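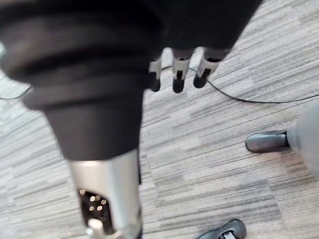
Robot on our floor: what changes for the rest of us?

marin_d
May 21, 2020
Hello all, Marin Dumitrescu here, from the records office at Homico. We've got a three-fingered robot on the carpet with us now, in among the desk chairs, and the plan is for it to take over fetching the file boxes. I've carried those boxes for years and my back is delighted — but I do wonder what my day looks like without them. Has anyone been through this?

hyweledwards
Oh Marin, I have! At Clivonov we moved 200 boxes a day by hand, and two of us went over to checking and relabeling. I like it a lot more, though I do miss the walk and the chats on the way.

Esetti_fan
Glad it went well for Hywel, but I can't agree. Three people in our mailroom were told their jobs would get "more interesting," and what they got was watching a machine and filling in forms. Ask for the new duties in writing.

marin_d
Thank you both, truly. Did you get any training first?

hyweledwards
Two mornings in February, and I could have used more. Do ask about cables too, we had one lying right across the walkway.

Esetti_fan
Now there we agree. And get the pay question in early, before everyone has settled into the new routine.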